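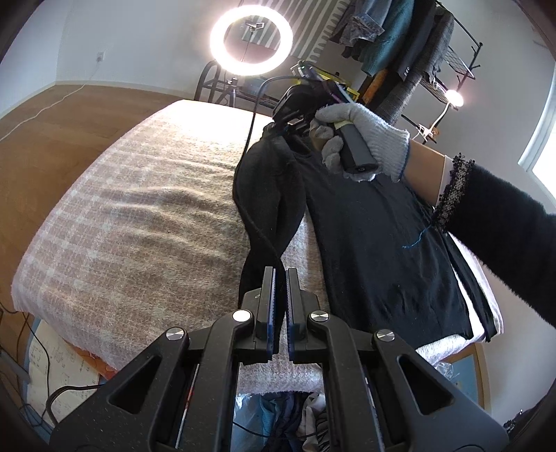

Calto hand-held grippers: finger pad comparison

Maintained by Ghizlane Ouali
Last updated: 2018-11-14

What is in this release

Recordings of one person handling clothes with a pair of Calto hand-held grippers. We made them to compare finger pads on soft items before choosing a set for the Ragab arm. There are 163 clips, 90 with the blue textured pads and the rest with bare fingers. Each gripper has its own camera, and both views are kept as separate files.

Hardware

Grippers: two, black, same linkage, one per hand
Pads: thin blue textured strips on the inner faces of the fingers
Handle: round, held in a closed fist
Power and data: cable to each gripper
Arm: not used in this release

Tasks

1. Lift a garment off a blanket by one edge.
2. Hold one part with the first gripper and take hold with the second.
3. Lay the garment down and let go.

Dark clothes are included on purpose. Folds in black cloth are hard to make out from the gripper view, and we wanted both pad sets tested on them. The blanket is fuzzy plaid and sometimes gets pinched along with the garment. Those clips are kept and marked "extra_grab" in the notes column.

Files

clips/ video, one folder per task
width/ finger opening over time, in mm
notes.csv pad type, garment type, result

Known problems

The finger opening drifts in long clips. Zero it again from the first closed reading.
Bright windows and lamps wash out parts of some views.
Loose threads and cables cross the cloth in places. A simple edge finder will pick them up as folds.
Clips in the "Minside" folder use an older width format. Run convert_width.py on them first.

Planned

A third pad set in January, with the same garments and task order.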